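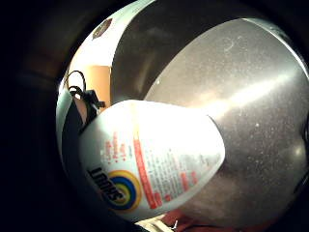

4. Where the stain remover goes

4.1 Standing, lying, hanging

We came to this study expecting to write mostly about shelves. Storage advice for laundry products tends to assume a shelf, a cupboard or a caddy, and our first coding sheet did too: each product was to be marked as "in its place" or "out of its place", with a blank line for remarks. By the end of the first week of diaries the remarks had spilled into the margins and the two boxes were nearly useless. What people wrote about was far more interesting. Bottles stood on windowsills, hung by their triggers from the rims of buckets, leaned on taps and lay in basins, and their owners had plenty to tell us about every one of these spots.

The spray bottle turned out to be the richest item in the whole set, and we give it this section to itself. Fifteen households in the Harurwood terraces and the newer flats at Ormsby kept a diary for 7 weeks, noting where each laundry product was when they reached for it and where it was when they walked away. We were delighted with the response. The diaries produced up to 700 usable entries, depending on how one treats the days when a product was picked up and set down again without being used, and the stain remover was written about at greater length than any other product, detergent included.

Figure 2 gives a good sense of what we mean by a "lying" position. A white spray bottle of Shout stain remover rests at a tilt across the inside of a large stainless steel basin, with the black trigger end higher up on the left and the rounded bottom towards the right. The wall of the basin is curved, so there is no flat ledge against it for a bottle of this shape to stand on. Entries of this sort were coded L (lying) and given a second letter for the surface: C for curved, F for flat, S for soft. An LC entry is therefore a bottle lying on something that bends away underneath it. We had no code for this at the outset and are very glad to have added one.

4.2 Why the surface matters

Flat surfaces are forgiving. A bottle put down on a worktop stays where it was put, whichever way up it lands, and the person can turn back to the shirt. Curved surfaces are quite different. A bottle laid in a round-bottomed basin will tend to settle towards the lowest point it can reach, and it may turn as it goes. Several diary keepers described this in detail that we could not have hoped for. One from Ormsby wrote that she always put the bottle down "label up, like a sleeping cat" and always found it label down. Another drew a small arrow to show which way his rolled.

The label question is worth a paragraph of its own. Most of the printing on a spray bottle is arranged to be read when the bottle is upright, facing the reader, at about the height of a shop shelf. Once the bottle is on its side the reader's position changes as well. In Figure 2, from where we are looking, the brand name is upside down along the side of the container, though the bold black capitals are still easy to make out. The round logo with its yellow and blue rings does rather better, as a circle looks much the same from any direction. The smaller grey and red text is another matter. It cannot be read in the figure at all, and glare on the glossy white plastic washes out part of the printing higher up.

This fits beautifully with what the households told us. Asked how they recognised a product at a glance, they named colour first and shape second. Words came a long way behind. "The white one with the black top" was a typical answer, and so was "the one with the circle". Two diary keepers could not recall the name of a product they had used every week of the study, yet both went straight to it when we visited. Small print was spoken of only in connection with delicate fabrics, and then usually with a sigh.

4.3 The basin as a working place

It would be easy to treat every product found in a basin as something left behind. We began that way ourselves, and we now think it was a mistake. For many of our households the basin is the place where stain work is done, from start to finish, and a bottle lying in it is as much in its place as a saucepan on a hob.

The Harurwood houses show this well. Most have a narrow back kitchen with a deep sink under the window and very little worktop on either side. A person treating a collar needs one hand for the cloth and one for the trigger, and has to let go of the bottle in order to rub the cloth. The nearest surface is the basin itself. Over and over, the entries followed the same short rhythm: spray, put down in the sink, rub, pick up again. We called these "between" positions. They last a minute or less, and in a study based on cupboards they would not show up at all.

At Ormsby the pattern was different in a way that surprised us. The flats were fitted with Britano utility units, which have a raised shelf at the back of the sink meant for just this sort of bottle. We expected the shelf to be used constantly. It was used a good deal for washing-up liquid and for plants, and hardly ever for stain remover during a job. The diary keepers gave a simple reason: reaching over a wet garment to a back shelf drips on the sleeve. Once the job was finished, the bottle might go up on the shelf or it might stay where it was until the next wash. The shelf works well for keeping things, then, and rather less well for working.

A single picture such as Figure 2 cannot tell us which kind of position we are looking at. A bottle set down for a few seconds and a bottle that has been there since the previous weekend look alike. For this reason we rely on the diaries for anything to do with time, and use figures only to show posture and surface. Where an entry gave no hint of duration we coded it as unknown and kept it out of the comparison in Section 5.

4.4 Loops, triggers and the habit of hanging

A smaller group of entries dealt with hanging, and they gave us some of the most enjoyable reading of the whole project. The trigger of a spray bottle is a ready-made hook. It will sit over the edge of a bucket, a rail or a thick shelf, and people find this out for themselves with no instruction whatever. Some go further and add a loop of cord or a bent clip – one household had a row of curtain hooks above the machine, each with its own bottle, and was understandably proud of it.

Hanging has obvious good points. The bottle stays upright, the label faces outward and the worktop stays clear. It does depend on having something to hang from, at a height that suits the person doing the laundry. In the two-adult households we often found that the hook suited one of them only, and that the other laid the bottle down. Neither thought of this as a disagreement. They simply had different habits around the same object, and the diary handwriting let us see the bottle change posture as it passed between them.

We had wondered whether the people who hang their bottles would also be the people who read the labels. The entries do not support this. Hanging went with having a rail, and reading went with owning wool.

4.5 Notes on coding

The final set of codes was fixed at a meeting in the Boritz reading room on 4/24/22, after two of us had coded the same diaries separately and compared the results. Agreement was very good for standing and hanging positions. It was weaker for leaning and lying, and nearly all the trouble came from bottles in basins. A bottle tilted against a curved wall can fairly be called either one. We settled on a rule that a bottle counts as lying when its side, rather than its base, carries it. Where the entry did not make this clear we used L and added a query mark.

The rule is a plain one and it will not suit every shape of container. Squat bottles with a wide foot gave us some difficulty, as did refill pouches, which slump. We would be pleased to see it tried on other products, and bathroom cleaners seem the natural next step given how many of them spend their lives on the curved edge of a bath. Soft surfaces (code S) came up too seldom for us to say much. Most were folded towels, with one memorable exception involving a dog bed.

Diary keepers were also asked in September, well after the main period, whether anything had changed. Several said they had started noticing where they put the bottle down. A Harurwood household had moved a rail closer to the sink and was very happy with it, though the stain remover, they added, was still in the basin most days.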